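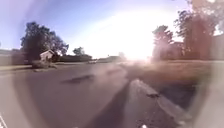 1/ The Kovside newsletter says our street is getting "refreshed" this year. I have lived here long enough to ask what that word costs and who it's for.

2/ The plan, as far as I can read it: narrow the road, plant the verge, add benches. It's wide, sure. Wide is why two trucks can pass each other on trash day without anyone losing a mirror.

3/ They measured traffic in January. 77 cars a day. In January! Half the block was away and the other half had the flu. Count again when school sports start up and then talk to me about a "quiet corridor."

4/ The asphalt is gray and worn and there's a long dark streak in it that looks like crack sealant or tar. That's the thing I'd spend money on. A bench doesn't fix a crack.

5/ Flavholm is the company that did the drawings. In the drawings the grass is bright green from end to end. Go look at the verge with the sun low and tell me what color you'd call it. I'd say brownish green on a good day.

6/ Also in the drawings: 65 new trees. Where? We have big ones on the left side already, dark and leafy right up over the roofs. I like them. I don't like raking, and I notice the plan has no line for raking.

7/ The glare is a fair complaint, I'll give them that one. When the sun sits right at the end of the road you can't see what's down there. Their fix is a sign. A sign, which you would also be squinting at. 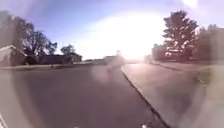
8/ Sidewalk next. The pale concrete is plenty wide enough for a stroller and a dog. The plan wants to tear it out and put in pavers from Yeoman. I've walked on pavers. They rock.

9/ Price for the pavers is listed as 1,618 a section. The plan doesn't say how long a section is. I wrote in and asked. I got a thank-you note for my interest.

10/ Somebody will tell me they did this over in Hosa and everyone loves it. Maybe so. I drove over and looked, and the curbs were already chipped.

11/ Comments close 5th March. The form gives you 165 characters, so pick your words. Mine says: seal the cracks, leave the curb alone, count the cars again.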